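Two Baskets on the Table: Sorting What Piles Up

Tips / Kitchen and Utility Room

Filed under: small storage, fruit, tape and string, shelves

Most flat surfaces near a door or a washing machine collect things. Fruit gets set down with the mail. The packing tape comes out for a return and stays out. After a few weeks the table is full and the tape can't be found when it's needed.

The method on this page uses two open baskets and a sheet of paper. It takes 21 minutes the first time and 4 minutes on most evenings after that.

Choosing the baskets

Use baskets that are open at the top and wide enough to get a whole hand into. Woven ones are good for fruit, as air gets through the sides. Rectangular baskets fit a table edge or a shelf better than round ones. They don't have to be the same size. Give the larger one to whatever you have more of.

Lids are a bad idea for this job. Anything with a lid gets things stacked on top of it.

We use plain woven baskets from the Ladorari range. The Prolline wire ones are sturdy, but small fruit bruises against the wire, and you will need a cloth in the bottom.

Before you fill them

Turn each basket over and tap the bottom. Bits of leaf, stem and dried peel get caught in the weave and tapping brings out most of it. A dry paintbrush gets the rest. If the weave is sticky, wipe it with a damp cloth and leave it upside down until the rim is dry. Do not soak it.

Labels

Write the labels by hand on ordinary white paper, one word each, in dark ink. Lay each sheet on the table by its basket until everyone in the house is used to the arrangement. Lowercase is fine. A label maker is not worth getting out for two words.

Keep the words broad. "Fruits" works. "Apples and pears" stops working the first time someone brings home plums.

Sorting

Put everything on the table first, with space between the items. Then take one thing at a time and decide on its basket before you pick up the next.

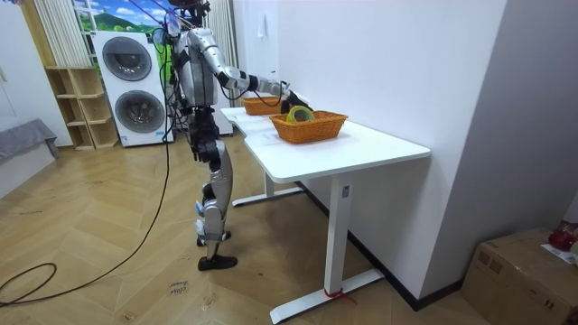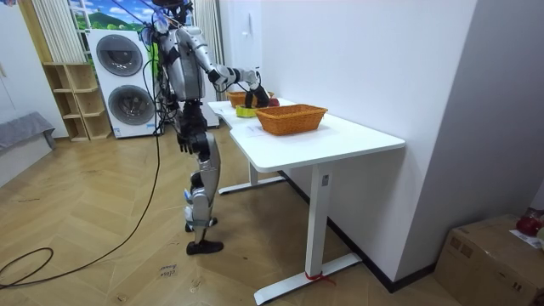 Fruit and tape, with a basket and its handwritten label:

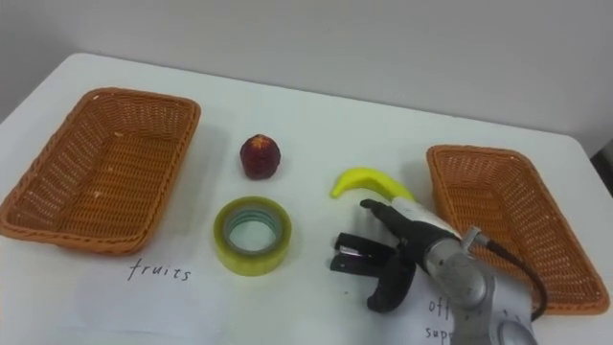
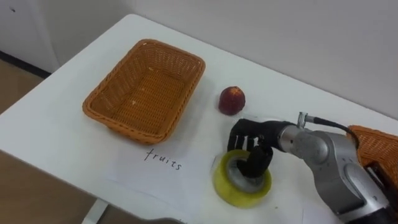
Handle soft fruit last. If it goes in first, an apple will land on it. Peaches and nectarines should sit in a single layer, stem end down, and bananas go on top or over the side of the basket. Bananas ripen the other fruit faster, so if you shop only once a week, keep them in a bowl of their own.

Tape goes in the second basket, standing on its edge if there is room. A roll lying flat picks up dust and hair along the sides, and you will see it later as a gray line on the parcel. Fold the free end of the tape under by half an inch before putting it away. Scissors go in the same basket, points down.

If you find something that fits neither word, leave it on the table until the end. Take it to the room it came from when you are finished. Do not start a third basket for it. Third baskets fill up with batteries and keys.

Where the baskets live

Keep the fruit out of direct sun and away from the dryer if you have one. Warm air from a machine will turn a peach in two days. The other basket can go anywhere, and an open cubby at waist height is best. Measure the cubby before buying. The Cruickshank shelves we had were half an inch too narrow, and we ended up planing down the sides.

A table with rounded corners is easier to work at if people walk past it a lot. Push the baskets at least a hand's width in from the edge.

Keeping it up

Check the fruit each evening. Take out anything with a soft spot and use it that night or compost it.

Once a month, empty both baskets completely and tap them out again. This is also the time to throw away tape that has gone yellow or splits when pulled. Old tape can sometimes be saved with ten seconds in the microwave, but only if the core is cardboard and there is no metal in it.

From the mailbag

Fergus Rennie writes that he lines his fruit basket with a folded dish towel and changes it when he does the wash. He uses the Olov towels, the thin kind. A thick towel holds damp against the fruit.

See also: Storing onions and potatoes apart. Cleaning wicker. What to do with one glove.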